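Skovov's Jundside Grippers: A Month With Someone Else's Hands

Wednesday, September 7, 2022
By the Workshop Desk

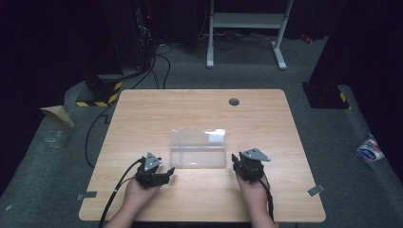 The Jundside is a pair of hand-held grippers for people who want to teach a robot a job without having the robot in the room. You hold one in each fist, do the task, and Skovov's software turns your performance into something an arm can have a go at later. The pair costs $4,000, for which you could also get a decent second-hand ute and teach it nothing.

Setup took me most of a morning. The printed guide runs to 14 pages and spends three of them on unpacking. Calibration is simple enough once you find it, under a menu called Oda, a name the guide never explains. I've since learned that Oda is the whole recording program. I'd been hunting for a calibration app that didn't exist.

In the hand, they're good. The grip sits low against the palm, the fingers close evenly, and there's enough feel coming back through the handle that you know when you've got hold of something. Clear plastic boxes were my main test, being light, slippery and hard to see the edges of. Picking one up from both sides at once is a humbling business. My first few goes looked like a man trying to lift a sandwich with two staplers. By the end of the first week I'd stopped swearing at it, and by the third I was opening lids.

The cables are the weak point. Each gripper trails its own, and they have a knack of being wherever your elbow wants to go. Crossing your arms is out of the question. Fleteck sells a rival pair with a battery in the handle, and it's heavier and the fingers are sloppier, but you can walk to the other side of the bench with it.

I recorded 158 takes over the month and the software threw out around 30, mostly for moving too fast. Fair call. What grated was that it waited until export to tell me. A beep at the time would have saved me an afternoon - and my opinion of the colour-coded error screen, where every error is the same orange.

Worth the money? If you've got an arm already and a stack of fiddly two-handed jobs, yes, with some grumbling. If you're just curious, borrow a pair. Your forearms will have settled the matter by Thursday.

Comments (3)

benchmonkey
Same here with the orange errors. Support told me to update Oda, and now they're a slightly different orange.

Tassie_Tinkerer
Did you try it left-handed? The trigger on my left one is noticeably stiffer than the right. Been like that since January.

glovebox77
Velcro the cables to your sleeves. Looks ridiculous, works a treat.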